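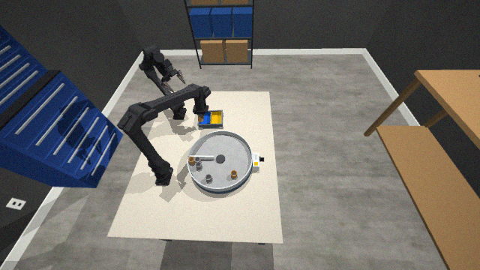 Large white table in the middle of a room with dark walls and a gray concrete floor.

Dark charcoal walls with gray concrete floor: is one more lamp enough or must I repaint?

Asked by Keyvan Ghorbani, 21 November 2025
Category: Home and Workshop > Paint and Walls

Hello everybody. I rent a ground floor unit in Derese and I want to use it for bookbinding and paper repair. The colors are almost the same as in the picture: floor is concrete, gray with darker and lighter spots, and all the walls are very dark gray, near to black. I have also a big cream-white table in the middle.

My problem is the light. When I sit at the table my eyes become tired after one hour. The table surface is bright, but when I lift my eyes from it everything becomes dark, and then I look down again and it is too bright. I also cannot judge the color of paper well. Last week I matched a repair paper in the evening and in the morning it was clearly too yellow.

The owner permits me to paint, but only if I do it myself and he does not pay anything. The paint on the walls is matte. I rubbed it with a wet cloth and a little of the color came on the cloth, I do not know if this is a bad sign.

Now I have one ceiling lamp of 3000 lumens, in the middle of the ceiling. My questions:

1. Can I solve it with more lamps only?
2. If I paint, how many coats of white over such a dark color?
3. Should I paint the floor also?

I have not much money so please no answers like "call a designer". Thank you in advance.

3 answers

Answer 1, by burkavska_paints (accepted)

Hello Keyvan. I painted interiors for many years before I moved to this country, so I try to answer in order. Please excuse my English.

More lamps will help, but dark matte walls take most of the light which falls on them and give back very little. You would pay for light which goes into the wall. I would paint at least the upper part of the walls, and the ceiling if it is also dark (you did not write it).

The color on your cloth is important. It can mean that the old paint is chalking, or that it is a cheap paint with a lot of pigment. Do this test: press a strip of strong tape on the wall, wait one minute, pull it off quickly. If only a little dust is on the tape, wash the wall, let it dry until the next day and use a binding primer. If flakes come off, you must scrape and sand first. Do not skip this, otherwise the new paint will come off together with the old one.

About coats. Do not put white directly on charcoal. Use a stain-blocking primer, one coat, and look at it the next day in daylight. If you still see dark patches, a second coat of primer is cheaper than a third coat of good paint. After it two coats of finish paint. I recommend a light warm gray or broken white, not the pure white. Pure white next to your table is tiring in another way, and every fingerprint is visible.

The floor I would leave. Concrete needs its own paint and it must be very clean and dry, and where the chair moves it will be damaged by March. If you want the floor lighter, put a light rug or mat under the table.

For matching paper the lamp is more important than the wall. Look for a bulb with high color rendering, it is written on the box as CRI, 90 or more. And check the match by the window also.

Answer 2, by Grevuser

Don't paint. I have the same dark walls in my studio and I like them very much, it is calm. Buy two clamp lamps of 900 lumens and turn one of them to the ceiling. Finished.

Comment from Keyvan Ghorbani: Thank you, but is your ceiling white?

Comment from Grevuser: yes white

Answer 3, by vernetora

I agree mostly with the first answer, I want to add a small thing about the roller. For the primer take a roller with medium nap, because on a matte wall the short one leaves thin places and through them the dark color comes again. Cut the corners with a brush first, then roll while the edge is still wet.

Also the baseboards. If yours are white like in the picture, cover them with painter's tape and remove the tape before the paint is fully hard. I waited two days the first time and it pulled a long strip of new paint from the wall. I had to repair it with a small brush and you can see the place until today.

Comment from Keyvan Ghorbani: I made the tape test. On three walls only dust, but on the wall near the door small flakes came off. So I must scrape this wall only, or all of them?

Comment from burkavska_paints: Only this one, but test it in more places, low and high. Check also for damp near the door. If the plaster feels cold and soft, write again before you buy the primer.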